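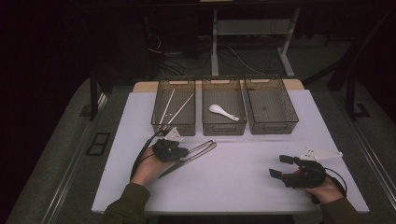
Chopsticks and a soup spoon sorted into mesh-sided bins on a white table.

Interview: Najwa Karam on design rights and the small seller

Independent makers who sell through online marketplaces are increasingly asked to prove that their work is their own. Najwa Karam, who heads the legal advice service at the Drurnberg Centre for Creative Rights, spoke to Issa Abou Jaoude about takedown notices, counter-claims and a dispute that has occupied her office since January.

The dispute concerns Clillard, a marketplace for household goods, and Sleiman, a studio whose listings were removed after a competitor, Kumlow, complained of copying. In total, 80 listings disappeared in a single afternoon. "The studio received the same short message for every item," Ms Karam said. "It named the complainant and cited copyright. It did not say which work had been copied, and it gave 15 days in which to respond."

Ms Karam is careful not to accuse Kumlow of bad faith. Her concern lies with the procedure. A marketplace that removes material quickly reduces its own exposure to a claim, she explained, and has little reason to look closely at the complaint. "The cost of checking falls on the seller, who is usually the party least able to pay for it."

Asked whether copyright was the proper basis for such complaints at all, she replied that it often was not. The law treats a drawing, a photograph and the shape of a useful object differently, and complaints regularly confuse them. Photographs and written descriptions may well be protected by copyright. Shape is a matter for design right in most cases, and common features do not qualify. "Consider an ordinary white ceramic soup spoon with a deep oval bowl and a small hole near the end of the handle," she said. "No one trader can claim that form. A painted pattern on it would be another question." 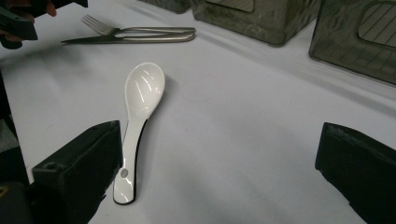
The centre now advises sellers to keep dated records of their design work before any complaint arises. Sketches, supplier letters and early samples are all useful, and Ms Karam recommends that they be stored away from the marketplace account itself, as access may be suspended along with the listings. Plain photographs also have their place – one item on a bare white surface, with details such as the narrowing of a handle where it joins the bowl clearly shown. The centre has reviewed some 200 notices on behalf of its members, and only 3 were accompanied by a comparison of the two works.

On reform, Ms Karam favours a requirement that complainants identify the right they rely upon and supply evidence of it. She would also like listings to remain visible while a reasoned reply is considered, except where goods are plainly counterfeit. "Rights holders have nothing to fear from that," she said. "Many of our members are rights holders themselves, and they send notices too."

Clillard has agreed to meet the centre on Tuesday. Sleiman's listings remain offline.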